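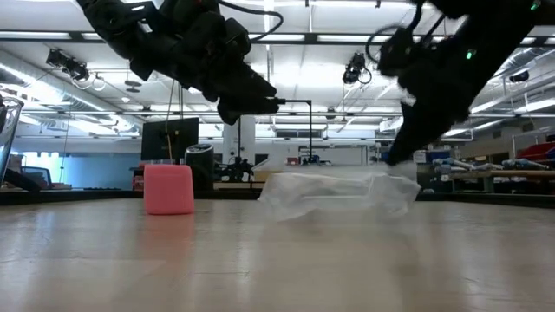

Dom 7 julio - celda Buvmont, pieza rosa en la mesa y punta derecha en la bolsa. LEDs verdes.

Entrada rápida que me cierran el edificio. Sigo con la holgura de la pinza derecha que apuntó Hrvoje. Con el brazo sin par se nota juego en el dedo exterior al empujarlo de lado, el izquierdo no. Quitada la tapa: un tornillo de la guía a medio salir y los otros flojos. Sin rastro de fijador. El último que abrió esto fui yo, en febrero, así que culpa mía.

Hecho:
- tornillos fuera, limpios con alcohol, fijador medio, par en cruz
- guía con una gota de aceite, NO grasa (la grasa se come el polvo de la espuma y hace pasta)
- cero de pinza rehecho con la galga. Antes 61 cuentas de desfase, ahora 22. Sânziana dice que hasta 49 lo deja pasar sin tocar nada, yo prefiero bajarlo más pero hoy no

El cable de la muñeca del otro brazo lo he revisado a mano, girando la última articulación a tope en los dos sentidos. No tira. La brida vieja estaba mordida, puesta nueva un dedo mas atrás.
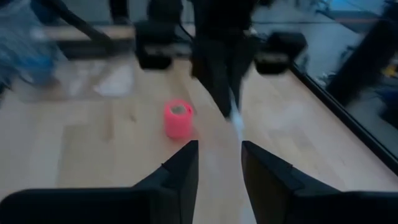
CÁMARAS DE MUÑECA

La imagen sigue blanda. Se ve el rollo rosa y se ven las pinzas, pero los bordes bailan y el plástico transparente se pierde contra la madera. Limpié la lente con bayeta seca, mejora poco. Sospecho del foco - el anillo no tiene freno y con la vibración se va solo. Pendiente: marcar posición con rotulador y una gota de laca. Preguntar a Viorica qué usó en la celda de Pritcombe.

Calibración mano-ojo: NO repetida. Después de tocar la pinza habría que hacerla, lo sé. El patrón lo tiene Tegan en el otro lab.

Exposición fija, no automática. Si alguien la vuelve a poner en auto por favor que lo escriba aqui, la otra vez perdimos una tarde.

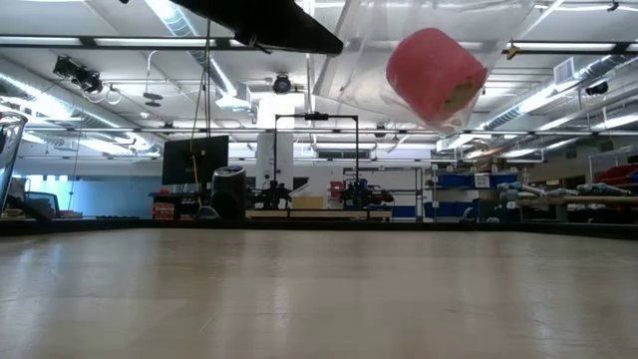
Para levantar la bolsa con peso dentro hay que bajar la velocidad del hombro, con la de siempre el plástico se balancea y el controlador da error de seguimiento. He dejado el perfil lento como predeterminado, el rápido está guardado como "shehu_v2". El contador de ciclos desde el último engrase va por más de 1000, toca hombro y codo esta semana. Los cartuchos están en el cajón de Nataša, quedan pocos, pedir a Vedeo.

Antes de arrancar el lunes:
- homing de los dos brazos, primero el izq
- abrir y cerrar pinza derecha en vacío y escuchar. Si chasquea, parar y avisarme
- mirar temperatura del codo, no la he apuntado hoy
- patrón de Tegan

La tapa de la pinza va con dos tornillos solo, los otros los tengo en la bandeja magnética.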